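Keep the shape blocks out a bit longer

Every June our playgroup in Dullwood sorts its cupboard and decides what goes to the sale. And every June there is the same talk over the shape blocks. They are for babies, people say. The children can name a circle and a square by the time they are three, so what more is there to do with them? I think they should stay, and not only for the under-threes.

My first point is about money, so I will get it out of the way. We paid Zirnis, the toy shop by the station, for a plain set of blocks with no box, no tray and no instructions. It cost a good deal less than the talking shape sorter that was bought the same month, and the talking shape sorter is in the cupboard with a flat battery and a split lid. The blocks are out on the table by 10 most mornings.

The sorter has another fault, which is that it only lets a child be right or wrong. The star goes in the star hole or it doesn't. Once each piece has gone in, the child tips them out and starts again, or walks off. A loose block on a flat top has no hole waiting for it. You can push it, stand it on its edge, line it up with another one or hide it behind a bigger one. My own son spent a whole wet afternoon deciding which of his blocks were friends. I couldn't follow the rules and he didn't explain them.

I also think we rush children off solid shapes and on to flat ones. A worksheet has a hexagon on it, and a hexagon on paper is six lines. Pick up a hexagonal block and you find it has sides that will sit against the table, so it doesn't run away from you as a cylinder does. A cylinder is a circle from the top and something else from the side. I have met older children at the Abdelaziz Centre holiday club who could spell "cylinder" and were surprised when I laid one down and it rolled off. That is a gap, and five minutes with a block would fill it.

What they are played with on matters too. We used the carpet for years. Things topple on a carpet, and small pieces go under knees. A plain board is much better. It gives a clear edge, it can go on any table, and the colours show up well against pale wood.
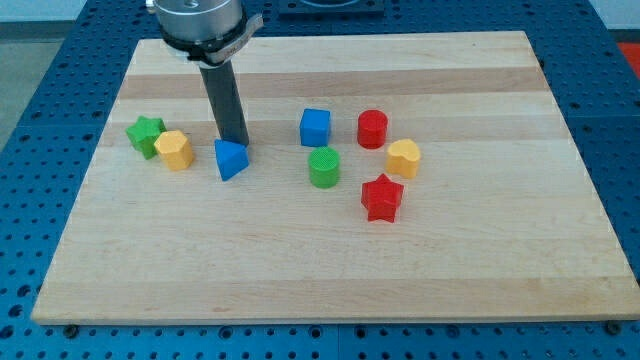

Jerkitgate wrote in to the playgroup page to disagree with me when I first put some of this up. Boards and blocks were all very well at home, the message went, but in a hall with a full register there are never enough pieces, two children want the same star, and the adult spends the session as a referee. A floor puzzle keeps four of them busy and somebody can get on with the snacks.

I take the point about the snacks. I don't agree about the star. Two children who want the same block have to find something to do about it, and in my experience they manage more often than we expect if we stay out of it for a minute. One takes the star and the other finds that the triangle will do for a roof. If they can't manage, then yes, an adult has to step in, but that is what we are there for.

Mixed colours help as well. When a set has more than one green piece and the green pieces are different shapes, a child has to choose what "the same" means. Is the green star like the green cylinder, or is it like a star in some other colour? Sets where all the stars are red and all the squares are blue take that choice away. Ours is a mixed set, and I would look for that before anything else if I were buying again.

So I will be asking for the blocks to be left off the sale table. The floor puzzles can stay too, if there is room on the shelf. The talking sorter can go to anyone who wants it, and I will put in the battery myself.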